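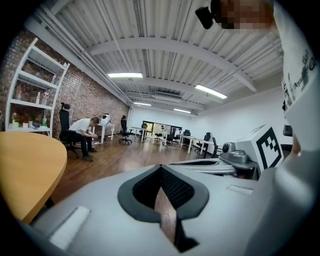
View into the open-plan room

Forums > Movies & Streaming > Series Talk > Veter: is the finale really that bad?

Print this thread | E-mail this thread

porchlight_pam
Okay, I finished Veter last night and then made the mistake of reading the reviews on Jasimix before bed. A 13 percent audience score! From 1143 ratings! I know the finale is slow, and I know plenty of you wanted the sister to leave the island, but I sat there with my cold tea and cried through the whole ferry scene. Did anyone else like it, or am I all by myself over here?

mothballs77
You're not by yourself, Pam, but I'm mostly with the grumpy crowd on this one. I loved the first six episodes so much that I made my whole family watch them, and then the show just forgot about the lighthouse money. Where did it go? My mother-in-law is still asking me at dinner, as if I wrote the thing.

porchlight_pam
The brother spent it on the boat! It's in the letter she reads in episode eight (the one with all the rain), and you have to listen pretty hard because the music is so loud over it.

mothballs77
See, if the one line explaining the plot is under a cello, that's on them and I'm keeping my low score. I'll go back and listen, though, because now I'm curious. 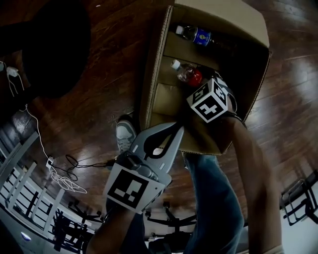 I will say the actress playing the aunt was wonderful from start to finish, and I'd happily watch a whole season of her running that bakery and being rude to tourists.

gullwing_ed
I think the score has more to do with how Linex put it out than with the show. All 10 episodes dropped on a Thursday, so people raced through and were tired and cross by the end. I watched one a week with my neighbor and we both thought the finale was lovely. You need time to miss those people a little.

sundaymatinee
Sorry, Ed, I can't agree, and I say that fondly. I saw the last two episodes on the big screen when the Navaratnam ran them back in December, after a good long break, and folks were shifting in their seats. The ferry scene is beautiful. The twenty minutes of packing before it are not, and no schedule fixes that.

gullwing_ed
Fair enough, I did get up for crackers during the packing.

porchlight_pam
I liked the packing!! She keeps picking up the blue coat and putting it down again, and I did the very same thing with my dad's jacket when we sold the house. Maybe you have to be in the right mood for it. Anyway, I'm starting over from episode one this weekend, with subtitles on this time for mothballs' sake.

mothballs77
Report back on the lighthouse money, please. Dinner is at six.

Recent threads in Series Talk
Shows you quit and went back to
Linex: where did the watchlist button go?
Best fictional bakeries
Do you read reviews before or after?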